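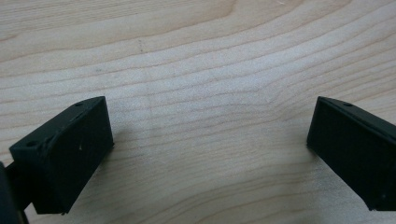
The Sulport Continuity Log

Shop Refills Shipping Contact
Flesari > Paper Goods > On Set > Sulport Continuity Log

I made the first version of this book for myself on a feature we shot out of order over one very long summer, with a lead actor who could not for the life of him remember which hand his coffee had been in. I was keeping notes on the back of call sheets. By the second week I had a shoebox of them, and the editor was calling me at night asking which take had the good line reading. So I drew up a page I could fill in while standing in a field, got it bound at a copy shop, and that was the Sulport, more or less (the name is a made-up town in the script, and the movie is still looking for a distributor, bless it).

It's a log for script supervisors on small movies, and for everybody else who ends up doing that job on top of three others. If you're the director's roommate and you've just been handed a stopwatch, this is your book!

What's on the pages

Each book has 97 numbered log pages. On every one there's a strip across the top for scene, setup, roll and lens, then a column for takes with room to write down what went wrong in real words. I hate the tiny boxes you get on most printed forms. Nobody's handwriting fits in them after lunch. Mine are tall enough for "plane, then boom shadow, then he laughed, use the first half."

The facing side is left plain with a light dot grid. I use it for eyelines and little overhead maps of who was sitting where. Other people tape instant photos in, and the binding has enough slack to take them without the cover springing open.

At the back there's a story-day chart, which I'd call the best part of the whole thing. You write your scenes down the side in script order and your story days along the top, and it shows you that the bandage has to be on in the kitchen even though you shot the hospital last. Fill it in before day one. Please. I've skipped it once and I still think about that bandage.
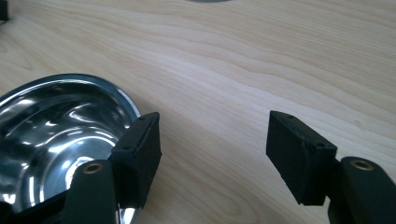
Steel bowl and pale wood tabletop.

Paper, binding, weight

The paper is heavy and a bit toothy, and pencil sits on it nicely. Ballpoint is fine too. Gel pens will smear if you're in drizzle, so I'd keep those for the office. The whole book weighs 700 grams, which people do grumble about when they first pick it up, but it means you can write on it standing up with no clipboard under it, and wind doesn't flip the pages on you.

It's coil bound and folds right back on itself. The cover is dark gray board with an elastic strap. The pencil loop is on the right side and I'm sorry, lefties, I have asked the bindery and they can only do one side for a run this small. Sabine Eichhorn set the page layouts, and if you find them easy on the eyes you can thank her. My own draft looked like a tax form.

Does it fit with an app?

Sure. I know plenty of people who run Hikiro on a tablet for the daily reports and keep the Sulport going beside it for the things you can't type fast enough. The take numbers run in the same direction down the page, so copying across at wrap doesn't take long. I wouldn't do a whole feature on a tablet alone, but I've had one die on me on a boat, so I'm biased. 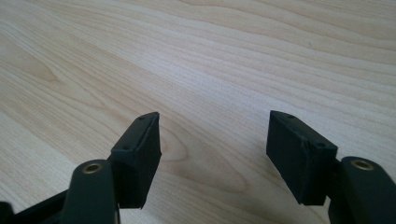 Iestyn Gough wrote in to say that he'd used one for a short and one for a feature, and that on the short it was overkill. He thought a thinner book would do for anything under a week. He also asked for a line for the sound roll, separate from the camera roll, and said he'd been squeezing it into the margin the entire time.

Both fair. The sound roll line is in the current printing, right under the lens. The thin book I'm still thinking about. The bindery charges me nearly the same for it, and I don't love asking people to pay full price for half a book. If you'd buy one anyway, drop me a note and I'll keep a tally.

Price and ordering

One Sulport is $30 plus postage. Film students can write to me from a school address and I'll knock something off. Books are packed at my place and go out in a stiff mailer, usually within a couple of days unless I'm on a shoot, in which case there'll be a note at checkout telling you when I'm back.

For a bigger show, tell me your page count and number of shooting days when you write, and I'll tell you how many books I'd bring. I always pack a spare. If one turns up with a page printed crooked, send me a photo and I'll mail you a new one. Keep the bad one for rehearsals.

Refill charts for the back pocket are on the Refills page.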